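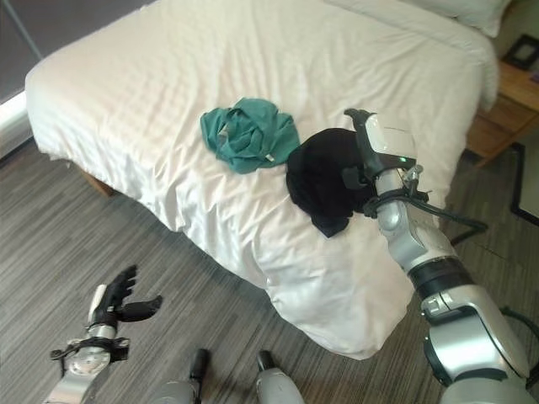

4.2 Garment pickup from a bed

Clothing left on a bed is harder for a manipulator than clothing on a table. The duvet gives under contact, so the height of the support surface is not fixed, and a fingertip that pushes too deep closes on bedding as well as cloth. We ran 68 pickup trials on the Ullis platform, using crumpled garments placed by hand with no set pose.

Figure 3. Bed task, right gripper in contact with the black garment. A teal-green garment lies beside it on the white duvet.

Dark garments gave the depth estimator the most trouble. Folds in black cloth returned few usable points, and the planner often chose a grasp near the outline of the heap. Capping the approach force reduced duvet grasps - at the cost of more empty closures on thin cloth. The operator stepped in when three attempts in a row failed.

Pickup alone does not make a chore. Folding was scored separately, following the protocol of Tan and Benítez, and is reported in Section 5.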